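4 min read

Redov open day, Jun 24, 2018

Quick notes before I forget it all. Train was late so missed the welcome talk and the free coffee – fine. Paid for my own at the kiosk by the gate.

Redov makes flooring. Mostly oak, some ash, a bit of beech. The plant sits at the end of Joly Road behind the old rail yard and from outside you'd never guess the size of it. 451 people on the payroll, according to the board in the lobby. Tour group was a mix – two contractors, a retired couple redoing their hallway, a lot of design students.

Our guide was Demetrius Crenshaw, kiln side, started there sweeping up as a teenager. Talks fast, which suited me. Lumber yard first. Stacks outside under tin roofs, air drying, ends painted red so they don't split. He let us pick up a green board and a dried one. Big difference in weight, my wrist noticed.

Then the kilns. Hot, loud, smells like toast. One load was lost in January when a fan quit overnight, the whole lot cupped. He showed us a piece. Looked like a gutter. They keep it on a shelf in the office to scare the new people.

Milling hall next, ear plugs on. Tongue and groove cut in one pass, 3,208 boards a shift when nothing jams. Something jammed while we stood there. Five minutes of men staring into a machine. Grading is still done by eye, 2 women at a long table with chalk, flipping boards faster than I could see what was wrong with them. I asked one what she looks for. "Ugly," she said.

Finishing room was closed off, fumes. Shame, wanted to see the oil line they call Osus. Got the leaflet instead. Showroom after that, prices on little cards, I wrote down a few and then lost teh paper.

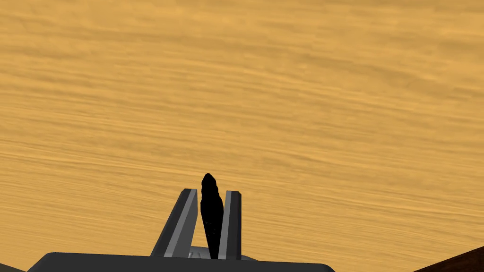 Wood, and more wood.
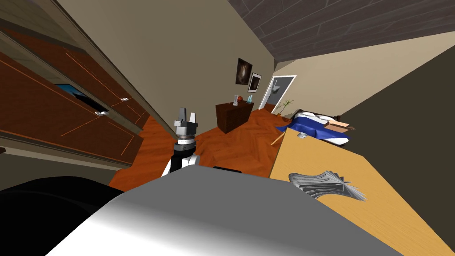
Asked Demetrius about wide boards over floor heating. Short answer, don't, or go engineered and keep the heat low. Long answer took him most of the walk back to the gate. He also thinks everyone mops too much. Damp cloth, no steam, felt pads under the chairs.

Lunch was sausages in the yard, mustard ran out early. Bought a bag of offcuts for 100 crowns from the Flastik stand, they make cutting boards and stools out of the scraps. Heavy bag. Regretted it by the station.

Next open day is in the fall I think, check at the gate. Wear closed shoes, they turned away a guy in sandles.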